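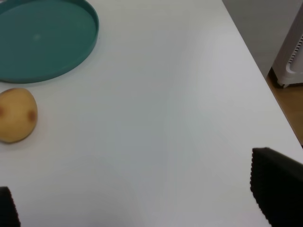

Vinegar does most of the wiping-down in my kitchen, and I buy it by the gallon now because the little bottles were driving me crazy. My everyday mix is 200 ml of white vinegar topped up with 300 ml of water in an old spray bottle (I shake it, but I don't think it matters). It's great on glass, the sink and the fridge shelves. On a plain white tabletop I go easier and use a damp cloth with one drop of dish soap, and I lift everything off first, even a little round tray like the teal one, since crumbs love to hide under a rim. Then dry it with a second cloth or you'll get streaks!

Keep vinegar away from marble and other natural stone, please. My neighbor Kálmán Gál dulled a windowsill that way and he still brings it up.

For sticky label goo, rub in a bit of cooking oil, go make coffee, come back and wipe. Stubborn ones get a second round with baking soda mixed into the oil.

Cloths go in a hot wash every Friday, no fabric softener, or they stop soaking anything up.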